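How to Wash and Press a Cotton Tablecloth So It Lies Flat

Posted by Huw Rowlands, 30/10/2020

A plain cotton or cotton-blend cloth will last for years if you wash it the same way each time and press it before it goes into the cupboard. The steps below are for solid-color cloths in green, navy, burgundy and other dark shades. White cloths can take hotter water and bleach, and I have left them for a separate page.

What you need

Mild liquid detergent without bleach
A small bowl and an old white towel
A steam iron and a board, or a folded blanket on a table
A spray bottle of clean water
A tape measure
A cardboard tube if you plan to store the cloth rolled

Step 1. Measure the cloth before its first wash

Lay the cloth out on a clean, dry table and smooth it from the center toward the corners with the flat of your hand. Do not pull on the hem. Measure the length and the width and write both down. My own cloth was sold as 200 by 139 centimeters, and that is what the tape showed when it came out of the package. Cotton can shrink in the first wash, and you will want the starting figures if you need to return it. 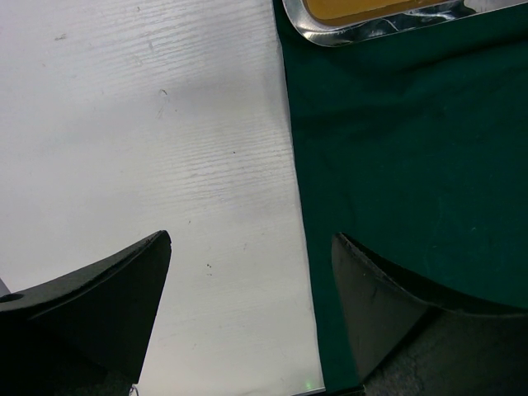
Look at the hem while you have the tape out. If the stitching is loose at any corner, fix it now with a few stitches in matching thread. A loose corner will open up in the machine and the edge will fray.

Step 2. Test the dye

Dark cloth often gives up some color the first time it gets wet. Dampen a corner of the white towel with warm water and a drop of detergent. Press it against the inside of the hem for a minute. If color comes off on the towel, wash the cloth alone for the first few washes. If the towel stays clean, you can wash it with other dark items.

Step 3. Treat the stains

Deal with each stain before the cloth goes in the machine. Work from the outer edge of the mark toward the middle so it does not spread.

Grease: Rub in a little dish soap with your fingertips, wait 15 minutes, and rinse with warm water.

Wine, tea and coffee: Rinse from the back with cold water. Then dab with a mix of one part white vinegar to two parts water. Rinse again.

Candle wax: Put the cloth in the freezer until the wax is hard. Lift off what you can with a dull knife. Cover the rest with a paper towel and press with a warm iron, changing the paper as it takes up the wax.

Gravy and sauces: Scrape off the solids, soak in cold water for half an hour, then treat as grease.

Do not use hot water on a stain you have not identified. Heat sets egg, milk and blood.

Step 4. Wash

Shake the cloth outdoors to get rid of crumbs. Set the machine to a gentle cycle with cold water and a slow spin. Use half the detergent you would use for a full load. A tablecloth needs room to move, so leave the drum no more than half full. Skip the fabric softener, which leaves a film and makes the next grease stain harder to get out.

Take the cloth out as soon as the cycle ends. Creases that dry in the drum are hard to press out later.
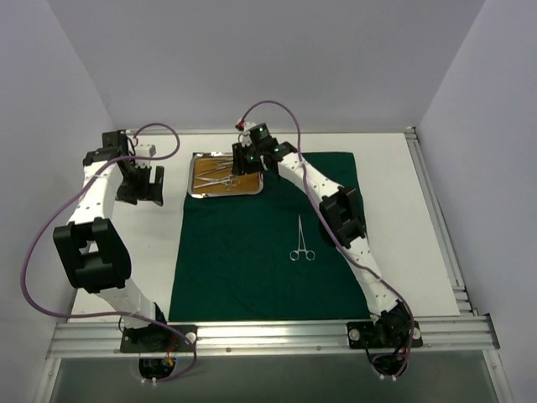

Step 5. Dry

Fold the cloth in half over a line with the hems together and the fold hanging down. Put the pegs on the hems, close to the corners. Keep dark colors out of direct sun. If you use a dryer, choose low heat and stop while the cloth is still slightly damp.

Step 6. Press

Iron on the back of the cloth, as dark cotton can turn shiny when the iron touches the front. Start in the middle and work out to the hems. Move the finished part onto a second table or the back of a wide chair so it does not drag on the floor. If a section has dried out, mist it and wait a minute before you go over it.

For a blend, use the medium setting. For pure cotton, use the high setting with steam.

Step 7. Store

Let the cloth cool and dry fully before you put it away. Rolling it around a cardboard tube avoids fold lines. If you have to fold it, use as few folds as the shelf allows and change where they fall each time.

Check stored cloths once or twice a year. I do mine in February, when the holiday linens have all been washed. Any cloth that smells musty should be aired for a day and washed again before use.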